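Section 4: Setting Up the Table

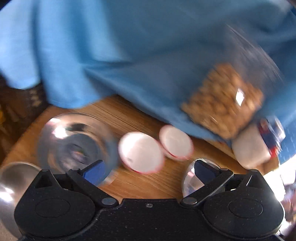

Fig. 10. Wooden tabletop with the clear round vessel standing to the left.

Welcome back, and do take your time over this part of the Elleden table guide, as a little patience now makes for a much nicer table later on.

1. Wipe the wood along the grain with a soft, barely damp cloth, then go over it again with a dry one.

2. Lay your cloth along the far side, leaving plenty of bare wood at the front (it's far too lovely to hide!).

3. Lift the clear vessel with both hands, one of them underneath, and set it down well in from the edge.

Note: Fingerprints do love clear sides, so keep a dry tea towel over your shoulder while you work.

Caution: Never drag the vessel across the table. Lift it each time, even if you're only moving it a touch.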